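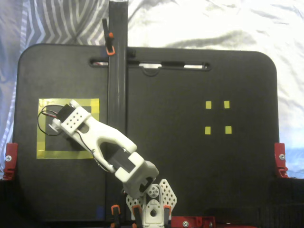 Rodumby Black Panel with Yellow Tape Kit

$54, tape included
Finish: black
Top corners: rounded
Slot: one, long, near the top edge
Tape: yellow
Ships from: the Drornwood shop
Page updated 2/16/21

I've wanted to put this one up in the shop for ages, and it's finally got its own page! The Rodumby is a big upright black panel you mark up with tape. That's pretty much the whole product. I use mine for aiming games, for lining things up before I commit to them on a real wall, and for showing people how to lay out a shape so it comes out square (much harder than it sounds, as anyone who has hung a row of picture frames will tell you).

Black was an easy pick. I tried a gray one first and the yellow looked kind of sad on it. On black the yellow really jumps out, even from the far side of the room, and when you leave a square open in the middle you get a nice dark target with a bright border. Pale tape works too, I guess, but I keep going back to yellow.

The shape

The top corners are rounded, which I like the look of, and there's a long slot cut close to the top edge with round ends to match. The slot goes all the way through, so whatever you've got hanging behind the panel will peek out a little. If that bugs you, put something dark behind it. I kind of like seeing the cloth through there.

It's large! Please measure your table and your doorway before you order, and email me if you want the exact dimensions for the current batch. I had one come back last April from a very nice customer who had planned to keep it on a bookshelf.

Two layouts to start with

I get asked for tape patterns all the time, so these are the ones I put on nearly every panel, side by side.

Left half, the outline. Four strips of yellow tape make a square with the black showing inside it. Put the bottom strip down first, then the sides, then close it up along the top. Let the ends run long and trim them once all the strips are down. I used to trim each strip as I went and ended up with little gaps at the corners, which drove me up the wall.

Right half, the four squares. Cut small squares of tape and stick them two over two, so they mark the corners of a bigger square that you don't draw. I love this one. Your eye fills in the sides, and it takes hardly any tape. Place the top pair, check them for level, then match the lower pair to them. A strip of paper with a couple of pencil ticks on it makes a perfectly good spacer.

Having both on one panel is great for games, by the way. One player gets the outline, the other gets the corners, then you swap.

What comes in the package

The panel
1 roll of yellow tape
3 sheets of printed layouts, with the outline and the four squares on the first sheet

Clamps, cloth and posts are not included. I say that in bold letters on the packing slip and I'm saying it again now, since it's the question I get most.

Setting it up

The panel needs to be held upright, so think about how you'll support it before you start taping. Get it standing steady, give it a gentle push at one of the top corners, and if it rocks, fix that first. Wipe the surface with a dry cloth before the tape goes on. Dust shows on black like you wouldn't believe, and tape doesn't care for it either.

For a background I like plain draped fabric. A white sheet is fine, creases and all, and a gray-and-white striped cloth is a bit more cheerful. If you're fussy about wrinkles, hang the sheet overnight. I'm not fussy about wrinkles.

Small clamps are handy to have within reach for this kind of setup. Mine are black with orange bits, and I pick them up whenever I see a cheap pack because they wander off.

Taking the tape off

Pull slowly and keep the tape low against the panel as you peel. If it leaves anything behind, dab the sticky spot with the back of a fresh piece of tape and lift it away. I wouldn't use scrapers or scouring pads on the finish. For fingerprints, a slightly damp cloth and then a dry one.

If you plan to leave a layout up for months, expect it to be more stubborn coming off. I left one on all winter and it took me a whole cup of coffee to get it clean.

What customers have told me

Morena Parisi bought one for a rainy-day beanbag corner: "We changed the targets every afternoon and the kids started designing their own. I did have to buy more tape."

Brunello Valentini uses his to plan picture layouts: "Very good and very black. I would have liked a second slot at the bottom, but I can live without it."

(I did think about the second slot, Brunello. Maybe on the next batch!)

Ordering and returns

I have 13 panels ready to go right now, and once they're gone there'll be a wait while I finish more. You can return an unused panel within 14 days, and you pay the postage back. If it shows up scratched or with a banged corner, send me a photo and I'll replace it, no fuss.

Extra yellow tape can go in the same package, just add a note at checkout. Najafi sells the panel in their store as well, if you'd like to see one in person, though they don't always carry the layout sheets. Ask at the counter and they'll have me mail you a set.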